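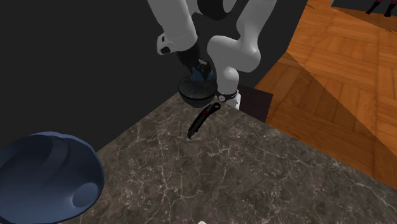
05/04/2021

Third day with the Siltberg trial licence. Installed the 3.16 update before breakfast, which broke the path to the kitchen assets, so the first hour went to config files. Fixed by pointing it at the old folder. Reported it to Brenstead support, ticket 331.

Ran the bowl pick on the marble counter for most of the morning. The small dark bowl is a fair test: glossy, nearly black, and the gripper has to close on the rim. The knife lies right under it at the back corner, so a low approach is asking for contact. I left it there. The tilt in the held bowl bothers me a bit. A rim grasp will always give some, but I want to know how much comes from the friction setting and how much from where the fingers close. The vendor's default friction value is not documented anywhere I can find.

Batch of 99 with the Lu planner in the afternoon. It is slower to plan than Skirkunon and the paths are tidier near the wrist limits. Skirkunon still has the better log viewer. I haven't scored the batch yet – the results export writes commas inside unquoted fields and my script chokes on it.

Rendering is better than I expected for the price. The veining in the stone and the parquet floor hold up well, and shadows are usable for camera training. Dark bowl against dark stone is hard on the segmenter, as it should be.

Call with Barış Eren at two. He wants a yes or no on the full licence by May. I said the physics is probably good enough and the documentation is not. He asked about per-seat pricing and I had to look it up: three seats minimum, billed yearly, support extra.

Tomorrow: fix the export script, rerun with the grasp point moved along the rim, try the large blue bowl if there is time. Also ask Brenstead whether contact forces can be logged at every step or only at the end of a run.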